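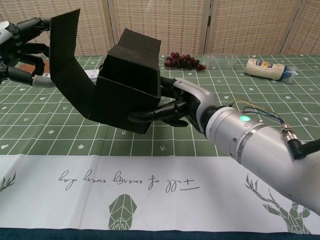 [kostuvero-utilisateurs] Re: Migration des jetons v1 : adresses restantes et date de fermeture
Par Agustina Fuentealba, le 07/04/2024
2 réponses - 0 partage

Bonjour à toutes et à tous,

Je réponds à Pascual, dont je recopie le message par morceaux, et j'en profite pour traiter les questions reçues en privé cette semaine. Je préfère que les réponses soient dans les archives de la liste.

> Pascual Navarrete a écrit :
>
> J'ai relu l'annonce de fermeture du contrat de migration et je ne
> suis pas certain de comprendre ce que devient un solde v1 qui n'a
> pas été échangé le 30 avril. Le texte dit « non convertible par la
> voie automatique ». Est-ce que cela veut dire perdu, ou convertible
> par une autre voie ?

Convertible par une autre voie, sur demande. Le contrat de migration accepte les dépôts jusqu'au 30 avril inclus. Ensuite la fonction de dépôt est désactivée et le contrat ne fait plus rien. Les jetons v2 qui correspondent aux soldes non réclamés ne sont pas détruits, ils partent dans un coffre à signatures multiples dont l'adresse est publiée dans le dépôt, dans le fichier des adresses, à la ligne « réserve migration ». À partir de là chaque échange se fait à la main : demande signée avec la clé de l'adresse v1, vérification, puis envoi depuis le coffre.

La formulation de l'annonce était mauvaise. Je l'ai reprise ce matin et la version corrigée dit clairement qu'il s'agit d'une conversion manuelle.

> J'aimerais aussi savoir combien d'adresses sont encore concernées.
> Le tableau publié en début d'année n'a pas été mis à jour.

À l'instant où j'écris, il reste 1 122 adresses avec un solde v1 non nul. Ce chiffre vient de mon propre nœud et le script est dans le dépôt, chacun peut le relancer. Il exclut les contrats et l'adresse de destruction, que l'ancien tableau comptait, donc les deux chiffres ne se comparent pas directement. Beaucoup de ces adresses contiennent un montant inférieur au coût de la transaction d'échange. Je ne m'attends pas à les voir bouger et ce n'est pas un problème.

Parmi le reste, 51 adresses portent l'essentiel de la valeur. J'ai regardé leur historique. Certaines n'ont eu aucune activité depuis la distribution initiale. D'autres ont voté sur les dernières propositions avec leurs jetons v2 tout en gardant un reliquat v1, sans doute par oubli. Si vous avez participé à la distribution et que vous avez changé d'appareil entre-temps, vérifiez votre ancienne adresse.

> Dernier point, le portefeuille Tridov n'affiche plus du tout mes
> jetons v1. Le solde est à zéro alors que l'explorateur montre bien
> le montant. J'ai d'abord cru à un vol. Est-ce que quelqu'un d'autre
> voit la même chose ?

Oui, Milagros et Estela l'ont signalé aussi. Vos jetons sont toujours là. La dernière version de Tridov a retiré le contrat v1 de sa liste par défaut et le solde affiché est celui de la v2, qui vaut zéro tant que vous n'avez rien échangé. Pour le faire réapparaître, il faut ajouter le contrat manuellement : réglages, jetons, ajouter un jeton, puis coller l'adresse du contrat v1. Prenez cette adresse dans le dépôt et nulle part ailleurs. Le nombre de décimales se remplit tout seul. S'il ne se remplit pas, c'est que le réseau sélectionné n'est pas le bon. Il faut être sur Rurnulus, pas sur le réseau de test.

J'ai écrit à l'équipe de Tridov pour demander que la v1 revienne dans la liste jusqu'à la fermeture. Pas de réponse pour l'instant.

> Merci d'avance, et désolé si tout cela a déjà été traité, je n'ai
> pas retrouvé le fil dans les archives.
>
> Pascual

Le fil existait mais sous un autre sujet (« contrat d'échange, gaz trop élevé »), c'est normal de ne pas l'avoir trouvé.

Pour les autres questions, dans l'ordre où je les ai reçues.

Soldes détenus chez Sadeghi. Si vos jetons étaient déposés chez Sadeghi au moment du changement de contrat, vous n'avez rien à faire vous-même. La plateforme a converti les soldes de ses clients et affiche de la v2 depuis. En revanche, n'envoyez plus de v1 vers votre adresse de dépôt Sadeghi. Maricruz Barrera l'a fait le mois dernier et le dépôt n'a pas été crédité. Son ticket est toujours ouvert. Les jetons se trouvent à une adresse dont Sadeghi a la clé, donc nous ne pouvons pas les récupérer à leur place, ni avant ni après la fermeture. Maricruz, si vous avez du nouveau, merci de le dire ici, cela servira à d'autres.

Frais. L'échange demande deux transactions : une autorisation, puis le dépôt. Les deux se paient en monnaie native de Rurnulus. Si votre ancienne adresse n'en contient pas du tout, il faut y envoyer un petit montant au préalable. Les frais sont plus bas la nuit en heure européenne. Le portefeuille propose parfois une autorisation illimitée, que je vous conseille de remplacer par le montant exact de votre solde. Si vous avez déjà signé une autorisation illimitée, le contrat de migration a été audité et je ne vois pas de danger immédiat, mais rien n'empêche de la révoquer une fois l'échange terminé.

Transaction bloquée. Estela Daza a eu une autorisation qui restait en attente. Elle avait choisi des frais trop faibles et toutes les transactions suivantes attendaient derrière. La solution est de renvoyer une transaction avec le même numéro d'ordre et des frais plus élevés. Dans Tridov c'est le bouton « accélérer ». Évitez de désinstaller puis réinstaller le portefeuille, cela ne change rien à ce que voit le réseau, et il vous faudra ressaisir votre phrase de récupération.

Jetons immobilisés dans l'ancien contrat de vote. C'est le cas de Milagros Arancibia, et à mon avis celui de plusieurs des adresses dont je parle plus haut. Les jetons v1 déposés dans l'ancien contrat de vote doivent être retirés avant de pouvoir être échangés. L'interface de vote n'existe plus, il faut appeler la fonction de retrait directement depuis l'explorateur, onglet « écrire », en connectant le portefeuille. Il n'y a pas de délai, les jetons reviennent dans la même transaction. Mon script ne voit pas ces soldes puisqu'ils sont au nom du contrat. J'essaie d'ajouter cette partie avant la semaine prochaine, si quelqu'un veut s'en charger je relis volontiers.

Conversion manuelle après la fermeture. On m'a demandé jusqu'à quand. Rien n'a été voté. Ma position est de ne pas fixer de limite tant que le coffre existe, avec un traitement groupé une fois par mois pour ne pas mobiliser les signataires à chaque demande. Pascual avait proposé une limite ferme lors de la dernière discussion, avec versement du reste au fonds de développement. Je n'y suis pas favorable pour l'instant. Des gens ont reçu ces jetons pour du travail fait au tout début du projet et ne lisent plus cette liste. Les garder en réserve ne coûte rien. Si quelqu'un veut soumettre l'autre option au vote, le modèle de proposition est dans le dépôt.

Un mot sur les arnaques, il y en a à chaque échéance. Deux pages imitant l'outil de migration m'ont été transmises. Elles demandent la phrase de récupération « pour vérifier l'éligibilité ». L'outil réel ne demande jamais cette phrase, il demande une connexion au portefeuille et deux signatures. Aucun membre de l'équipe Kostuvero ne vous écrira en message privé pour vous proposer de l'aide sur l'échange. Si vous recevez un message de ce genre signé de mon nom, il n'est pas de moi. Transférez-le sur la liste, avec l'adresse du site écrite en texte et non en lien cliquable.

Enfin, pour ceux qui font tourner un nœud : la fermeture ne demande aucune mise à jour. Il n'y a pas de changement de règles sur Rurnulus, c'est seulement un paramètre du contrat qui passe à faux. Les indexeurs qui suivent l'événement de migration peuvent arrêter de l'écouter ensuite. Gardez l'historique si vous avez la place, nous en aurons besoin pour vérifier les demandes manuelles, et un seul nœud d'archive pour tout le monde me paraît un peu juste.

Ce qu'il reste à faire de mon côté :

- republier le tableau des adresses avec la nouvelle méthode de calcul ;
- relancer Tridov pour l'affichage de la v1 ;
- rédiger la page sur la demande signée, avec un exemple de message à signer ;
- demander aux signataires du coffre de confirmer publiquement leur adresse - il en manque encore deux.

Pascual, si tu peux essayer l'ajout manuel du contrat et me dire si le solde revient, je fermerai le ticket. Précise la version du portefeuille et si tu es sur téléphone ou sur ordinateur, Estela n'a pas le même menu que moi.

Agustina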